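March, late, second cup of tea

Read the Skeniren piece in bed this morning, the long one where the man promises a machine in every laundry room. More than 284 comments under it already, most of them from people who have plainly never fought a duvet cover. I have fought one for 9 years and we are about even.

Kálmán thinks I'm a snob about it. His line is that a dishwasher was a robot until everybody had one. Fine, but the dishwasher stays in its hole in the kitchen and I bring it the plates. What I want is something that comes upstairs, looks at the heap at the end of the bed and knows which half is clean. I don't always know myself. I go by smell.

Veerle wrote back about the Stotura demo. One towel, flat table, good light, and it folded the towel very nicely in the time it takes me to find the other sock. She asked whether they'd tried a fitted sheet and got a smile and a brochure. The Geerts people price theirs at 2,581 a month — for that I'd fold towels for the whole street.

Still, I keep thinking about the duvet. It has no front, no top, and it changes shape when you look at it sternly.

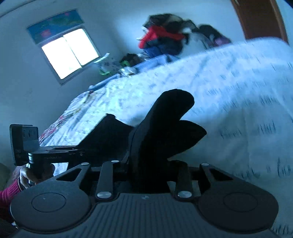 Gripper, duvet, and the clothes in their heap.

I give it ten years. Kálmán says three. We have bet a dinner on it, and neither of us has said who does the dishes.

Must buy pegs.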